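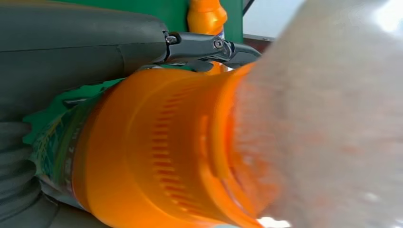 Orange cap and green label, close up.

Progress report to the Shezi fund – Cevcombe household goods sorting, January
Prepared by Imelda Gatchalian

The grant of 800 was meant to cover shelving, labels and a green mat. We have the mat. The shelving is with Doker, who have confirmed the order twice and delivered it never.

Sorting is going better than the shopping. We have checked 214 items, of which 179 are ready to go out. The rest have lids that don't close or labels we can't match to our list.

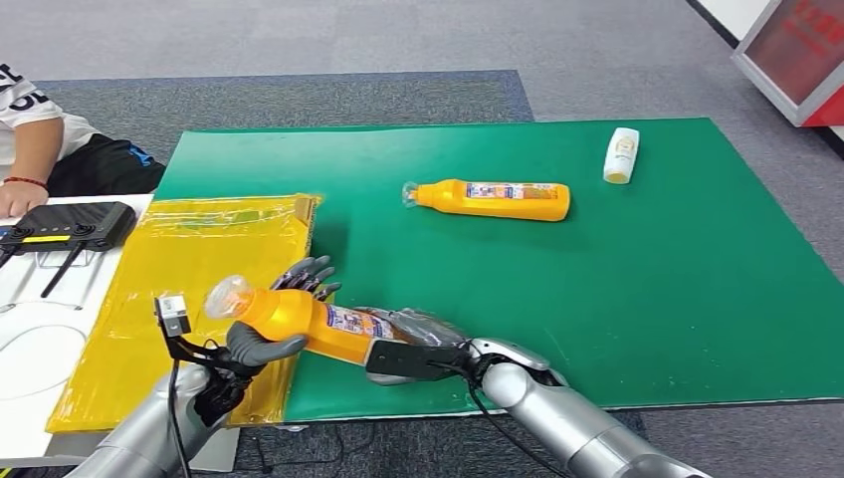
Bottles remain the slow part. Themba Maluleke wants them grouped by contents and I want them grouped by size, so for most of the month they were grouped by whoever got in first. We have settled on contents. I am being gracious about it.
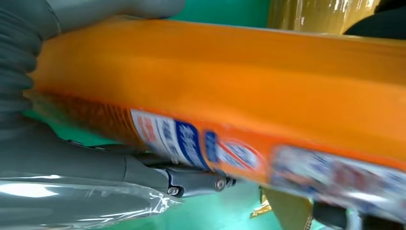
Boxed goods stack well and have caused no arguments so far. We still need 5 crates before February, and would like to move the unspent label money across to pay for them. Please let Themba know if that needs a form – he enjoys forms.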